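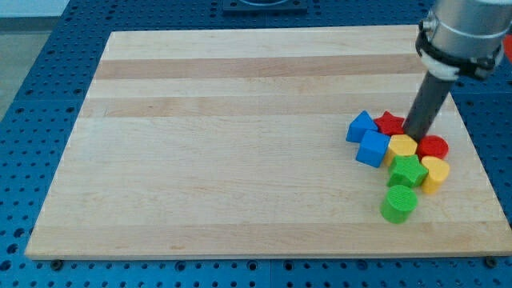

Board on the blue table with the eight shape blocks at the right-hand end.

Illent Facilities Help Desk
Subject: Maple board rocks and slides on perforated table, Hinds room
Category: Furniture and fittings
Priority: Low
Status: Closed
Opened: 16 April 2025

Original request

The maple board on the blue table rocks when you lean on the near edge. It also creeps toward the left if anyone pushes on it sideways. The small plastic shape blocks shift with it, and the taller stacks go over. It was fine in February. The board is one of the Ovier ones, glued strips, with the two darker strips toward the far side.

We would like it flat and staying put. We don't want it screwed down for good as it has to come off for cleaning.

Reply from help desk

Thanks for the report. Before we send anyone, please try the following and note what you find.

1. Take the blocks off and put them in their tub.
2. Press on each corner of the board in turn and write down which ones move.
3. Lift the board off and wipe the table with a dry cloth. Check the holes near the corners for crumbs, grit or bits of plastic.
4. Put the board back the same way around, darker strips to the far side, and press the corners again.

Please don't sand or plane anything yet.

Update from requester

Did all four steps. Near left corner moves, near right does not. Far corners both feel solid. There was grit in the holes under the near edge and we brushed it out with an old toothbrush. The rock is smaller now but still there. Sliding is the same as before.

Also turned the board end for end to see if it was warped. The rock stayed at the same corner of the table, so I think the board is all right.

Reply from help desk

Agreed, that points to the table side and away from the board. Turn it back the way it was. We will book a visit and bring rubber washers and a straight edge. Please leave the board dry until then – no wet cloths, and don't stand it on its end against the wall.

Visit notes

Straight edge laid across the board both ways and corner to corner. No warp worth fixing. No open glue lines. A few faint knots on the top face, all sound, left alone.

Checked the round pieces at the near corners. Left one sitting proud of the right one. Backed it out, found old washer folded over underneath. Removed it and fitted a new rubber washer on both sides so they match. Seated both by hand, then a quarter turn with the key.

Board put back and pressed at all corners. No rock.

Sliding: underside of the board had a film on it, felt like furniture oil. Wiped with a barely damp cloth and a drop of dish soap, dried straight away, left to air for 20 minutes. Cut two strips of Sturow non-slip mat and laid them under the board along the long sides, 6 cm in from the edges. Pushed hard from the right, board stayed where it was.

Parts used: rubber washers, non-slip mat. No charge to the room.

Care instructions left with requester

– Oil the top face only. Let it soak in and wipe off the extra before the board goes back.
– Lift the board to move it. Dragging it rolls up the mat.
– Brush out the holes when the board is off for cleaning.
– If the mat strips stop gripping, rinse them in warm water and dry them flat.

Update from requester

Used it all of yesterday and this morning. No rocking. Stacks are staying up. One of the mat strips had worked out a little at the left side after cleaning – pushed it back under and it has been fine. Please send the part number for the mat so we can order more for the other table.

Reply from help desk

Mat is on the stores list under Sturow, item 22. Ask for the narrow roll. Closing this ticket. If the near left corner starts moving again, reply here and it will reopen.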